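Bramer Tabletop Oil, Dark Walnut Tint, 40 oz can
Item 1162
Sold by Trusia Home Supply

Your table has had a hard life. It has been leaned on, spilled on and used as a desk by people who swore they would use a coaster. Bramer Tabletop Oil won't undo any of that, but it will make the evidence look intentional.

It's a wipe-on oil for indoor wood that already runs dark, or that you would like to. The tint is a brown with very little red in it. If you want red, Chisholm makes a cherry that is almost alarmingly red, and we stock that too.

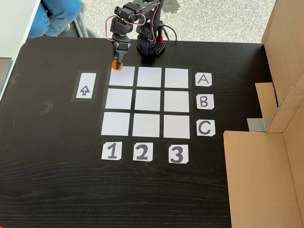

Two thin coats are plenty. Put it on with a lint-free rag, wait 40 minutes, then wipe off everything that hasn't soaked in. People skip the wiping, then write to us about stickiness. Leave the table alone overnight between coats – this is the hard part if you own only one table.

One can covers over 3 average dining tables, leaves included. It won't go through polyurethane or any other sealed finish, so sand back to bare wood first. Try it somewhere hidden, such as the underside, where the old gum lives.

Finish: low sheen
Coats: 2
Use: indoor wood only
Cleanup: mineral spirits
Rags: not included

Oily rags can catch fire on their own if left in a heap. Lay them flat outdoors to dry, well away from the house, before you throw them out.

Goes well with: Provano sanding pads (fine), Bramer Paste Wax.

Unopened cans can come back to us within 40 days. Opened cans are yours, along with whatever color your hands are now.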